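4.2 What the rolled r did to our scores

I went in thinking the trill would be easy to pick up. We had 761 clips of people saying short words with a rolled r, most of them recorded in Pellport, and I figured a plain loudness curve would show the taps of the tongue.
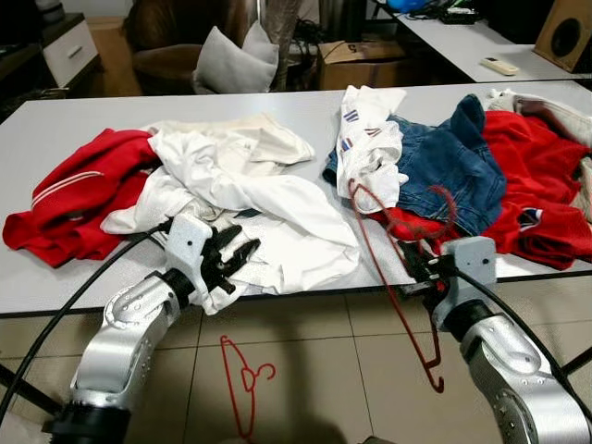 Well, it did for the slow speakers! The fast ones blurred into one long buzz, so I cut the window down to 20 milliseconds -- much better, though the Rorkby set still gave me trouble (lots of single taps there, which my script kept tossing out). Figure 5 goes with this section.

Figure 5

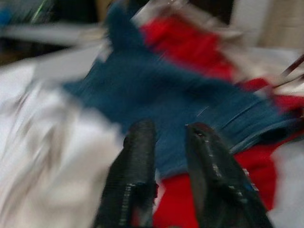 4.3 Second pass by ear

I listened to some 300 of the clips again and fixed the labels by hand.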